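Keeping small parts together while fixing things at the kitchen table
Posted in Home and Household > Tidying and Storage

Greer Mackay
Tuesday, 7.40 pm

Hello all, I hope this is the right section, I did look at the DIY one but they were all talking about roofs.

I do most of my little mending jobs at the kitchen table, because it's the only place in the flat with a decent light over it. Battery covers, the hinge on my reading glasses, the grandchildren's toys, that sort of thing. My trouble is that I lose things. I put a screw down beside me, I get up to let the cat out, and when I come back it has either rolled off or gone under the newspaper. Last month I had a kitchen timer in bits for 19 days because I couldn't find the spring, and it was in the fruit bowl.

I've seen those magnetic trays but half of what I'm dealing with is plastic. I also bought a Hetby organiser box with all the little compartments, and it's very nice, but I have to decide where everything goes before I've even started, and then I forget which compartment I decided on. The table is pale wood with a stripy grain and I'd like not to scratch it either, as it was my mother's.

What do other people use? It needs to be something I can clear away quickly when supper's ready. Thank you in advance!

Rocío Valdovinos
Tuesday, 8.55 pm

Hello Greer, you have my every sympathy, we once ate round a dismantled radio for most of February.

My answer is going to sound too simple, but I use a dinner plate. An old one, with a bit of a rim, that has been retired from eating duty and lives in the drawer with the tape and the string. Everything to do with the job goes on the plate, including the screwdriver, and nothing is allowed on the table itself. When somebody wants their supper you pick up the plate, put it on top of the fridge, and the whole job has been cleared away in one go. When you come back to it everything is just where you left it (unless you have teenagers, in which case I can't promise anything).

A few things I've learnt along the way. Choose a plain plate in a light colour. I started with a flowery one from my aunt and spent more time looking for black screws among the roses than I did mending anything. Pale blue is lovely for this, as bright or dark bits show up against it straight away, and it looks quite different from a light wooden table too, so you notice when something has strayed over the side. 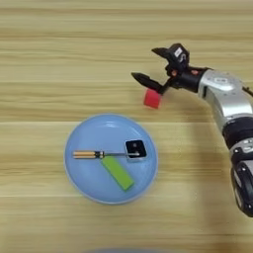

I'd also say only one job to a plate. It's very tempting to pop the next thing on while you're there, and then you have two sets of screws and no idea which is which. If I have to stop halfway through I write what it is on a scrap of paper and tuck it under the edge. For the really tiny screws I press them into a blob of sticky tack in the order they came out, going round like a clock, and the blob sits on the plate with everything else.

As for scratches, have a look at the bottom of the plate before you choose it. Some of them have a rough unglazed ring underneath that will mark a table if you push it about. Mine did, so I cut a circle out of an old felt place mat and it has sat on that ever since. You'd want to do the same with your mother's table, I should think. And do keep a short screwdriver for it if you can! The long ones tip over the rim and take everything with them, and I speak from experience.

I hope the timer is back in one piece.

Normand Kennedy
Tuesday, 9.20 pm

Tea towel. Folded in half, flat on the table. Nothing rolls and it costs you nothing.

Eckhard Kröger
Wednesday, 7.15 am

I like Rocío's plate, and I like Normand's tea towel as well, though I'd put the towel under the plate and have both. Springs do bounce off china, and it's a great comfort when they land on something soft.

My own way is a baking tray, as I do slightly bigger jobs (lamps, mostly, and my neighbour's clocks) and a plate fills up too fast for me. The drawback is that a tray is noisy and slides about, and mine has gone so dark over the years that I have to line it with a sheet of white paper. The paper turned out to be the best part, because I can draw round each piece and write next to it where it came from. I had a clock with 40 bits in it laid out like that and only had one left over at the end, and it's still going.

Greer, for glasses and battery covers I think you'd find a tray far too much, so do try the plate first. If you haven't a spare one, the charity shop near me has odd ones in a crate by the door, and there's usually something plain in there if you don't mind a rummage.

Greer Mackay
Wednesday, 10.05 am

Thank you all so much, what kind replies. I've found a plain cream side plate at the back of the cupboard and cut up an old felt hat to go underneath it, and I'm starting on the glasses this afternoon. The Hetby box has gone to my daughter for her beads.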